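Two robot arms started on the repack table at our building in July. People keep asking me how it's going, so I'll put it in one place.

I work at Layug. We take in snack packets and sort them into baskets for gift boxes. I've been on that line a long time. Before the arms we had 33 people across both shifts. We still have 33.

What changed is who does what. The arms pick packets off the table and put them in the basket. They are slower than Orvokki Peltonen, who has been here since 1977 and does not look down while she packs.

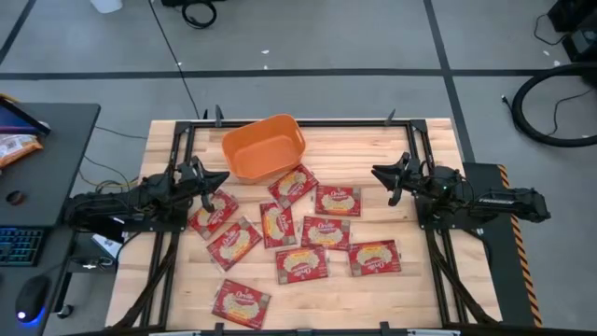 Flat packets are the hard part. When they land on top of each other the grippers sometimes take two, or none. Somebody has to spread them out again. On my shift that's me.

So I pack less and watch more. My wrists feel better. My back is about the same — I stand just as long.

The part I don't like is the waiting. With packing you set your own pace and you could talk. Now you stop talking when the light changes, go fix it, and come back to half a conversation.

Aleksi Saarela got moved to resets and error logs. He got a raise for it, and he asked for that in writing before he said yes. Good advice for anyone getting "new duties."

Management says no cuts this year. I believe them for this year. Our contract has nothing in it about next year, and I brought that up at the last meeting.

Orvokki was asked to show the engineers how she picks up a packet. She did it for them three times. They asked her to go slower.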